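February, 6.20 am

Up before the alarm. Already warm in the kitchen. Slept in two lots with a gap in the middle, and used the gap to worry about the tank, which does nothing for the tank.

Walked down to look at it after tea. Seventeen rungs on the ladder and I still don't like the top three. The level is at the second rib from the bottom. Last year at this time it was well over halfway. Rang Njoroge Ondieki to see if he could bring a load out from Prillberg and he said nine days, maybe sooner if the Lai road gets graded. I put us down for one load and asked him to ring if he gets a cancellation.

Rules until then, written on the back of the rates envelope and stuck to the fridge: short showers, washing machine every third day, washing-up water on the lemon tree. The tomatoes are finished anyway, so I pulled them out before it got too hot and gave the split ones to the chooks. Kept a colander of green ones for relish. I need more vinegar and I'm low on mustard seed.

Akinyi Biwott came past mid-morning for the trailer. Her side of the creek has stopped running altogether and she's moved the two heifers up to the house paddock where she can hose out the trough. She thinks we'll get something by the end of the month. Her father always went by the ants and she says the ants are busy. Mine have been busy since Christmas. We had a cuppa and she told me the Onby hall has finally had its roof done, and that Nélida Carrasco wants names for the autumn plant stall. I said I'd do a table if I have any plants left alive by then.

Did the accounts until lunch. Electricity is up again. Found the receipt for the pump, so that's still under warranty until winter, and I've moved it to the proper folder.

Too hot to do anything outside from noon. Lay on the floor in the hall with a library book and fell asleep on page 9. The dog did the same without the book.

Went through the cupboards later on to see what could hold water if the pump goes. More than I thought, though half the lids have wandered off and I spent a good while matching them up.

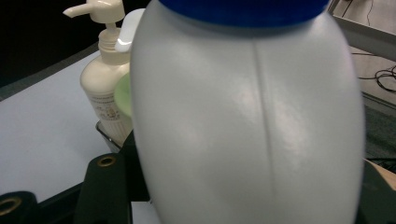 Big white bottle, blue cap.

Mwanaisha rang at six. She has the Prultevus job, starts next month, and sounded pleased about it in her quiet way. She'll need somewhere to stay the first week and I said the back room is hers, bring a fan.

Cold chicken and beans for dinner. Wind has gone round to the south and there's a bit of cloud over the ridge, nothing in it yet. Windows open. Must ring the vet about the dog's ear, and get vinegar.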